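**Small two-tier shoe racks - worth it for kids' shoes?**

**pebblemum** · 2018-06-15
Our hallway is tiny and I'm forever tripping over toddler shoes. Has anyone tried one of those little metal racks with two shelves? Thinking of the Provness.

**Gaber_Lane**
YES. Do it! We've had ours since October and I love it far more than anyone should love a rack. Little trainers go on the bottom, sandals on top, and my daughter puts her own away now (well, mostly - she throws the left one).

**tinhat53**
Not for me. The thin tubing ones slide about on a hard floor. A basket by the door takes 2 seconds and holds wellies too.

**Gaber_Lane**
But then you're digging for the matching shoe every single morning! Stick felt pads on the feet, ours hasn't budged.

**pebblemum**
Would laced trainers fit under the top shelf? His have quite a chunky toe.

**salma_az**
I'd think so, toddler shoes are so low. Have a look at this one, lace-up sneakers with the grey toe caps standing in front of a rack with an open lower shelf:
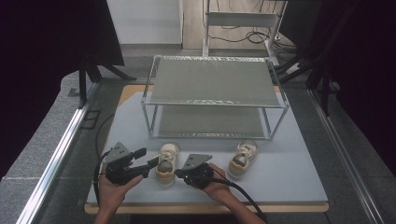 *Photo: Salma Abou Zeid*

I really like the sparkly trim along the shelf edges, and the see-through grey top is lovely too. Measure your tallest pair first though, boots are another matter.

**tinhat53**
Glitter in a hallway. Still team basket.

**pebblemum**
Glitter has sold it to him, I'm afraid! Off to measure the wellies. Does the Wendberg one come in white?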